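Back to School at Tuvier Primary: Questions Parents Keep Asking

What time can I drop my child off?
The gate opens at 8:15. It does not open at 7:50, however hopefully you look at it. If you need to be at work before then, the breakfast club runs in the hall from 7:00 and costs $2 a morning, toast included.

My youngest is starting kindergarten. Can I stay?
For the first morning, yes, for as long as it takes to hang up a coat and find a peg. After that we suggest a quick hug at the door. Most of the crying is over by the parking lot, and most of it is yours.

What goes in the bag?
A hat, a water bottle, a lunch your child can open alone, and a full change of clothes. Put a name on all of it. Last year we ended September with 197 items in lost property, and one of them was a single roller skate.

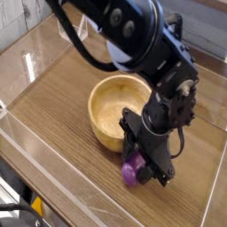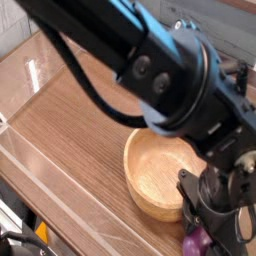 Do I have to buy the uniform from Nuletti?
Only the sweatshirt, which has the crest on it. Plain gray pants or a skirt from anywhere will do. The second-hand rack comes out on the Saturday before term, and the good sizes go early - bring elbows.

How does the Xu Scholarship work?
It covers music lessons for two children in grade five and up. Forms are at the office. You don't need to play anything yet, and a kazoo does not count against you. Instruments are rented through Sonovano, who would like the violins back in one piece.

How many kids will be in the class?
We have around 70 new starters this year, split across three rooms. Class lists go up on Friday afternoon. We do take requests about friends, but we can't promise to keep your child away from somebody else's.

Who do I call if my child is sick?
Ring the office and dial extension 1008 before 9:00. Leave the name, the class and a short reason. We don't need the color of anything.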